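Journal > Work notes > February

search this journal Go

Spent the day on the gripper comparison again. Two left on the list now, the Akel with the short stepped fingers and the Bhatt with the long ones. Both run in simulation on the same arm model, with the wrist camera in the same place, so the only thing that changes is the hand.

Started before 8 am and had 430 attempts through on the Akel by lunch. The task is the sausage one, pick it up from the bowl and put it on the plate. Jae-hoon wanted the wrist view saved for every attempt, so the disk filled up at 11 and I had to clear out January's runs. I kept the ones Sheyla asked for.
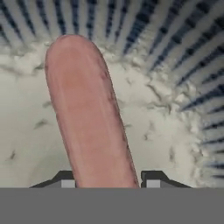 The small pads bother me. On a round object there isn't much surface to press against, and if the fingers close a little off centre the contact readings jump about. I raised the friction value, then put it back, as Orlando had used the old one for the Bhatt and I would have had to run all of his again - 900 attempts, no thank you.

The Bhatt takes longer to close but the readings are steadier. Its fingers do get in the way of the camera more. Leokadia thinks we should move the camera up the wrist and stop arguing. She may be right, but then the two sets won't match.

Changed the controller gain after tea and left another 348 running. Home at seven. Soup and toast. Must remember to ring the dentist.

Comments

Duván Henao: Which controller, the Cirkska one or your own?

reply: Cirkska for both. Mine is too slow at the moment.

pelham_k: We had jumpy contact readings too. A smaller time step helped a bit.

Orlando Apaza: Thank you for leaving the friction alone.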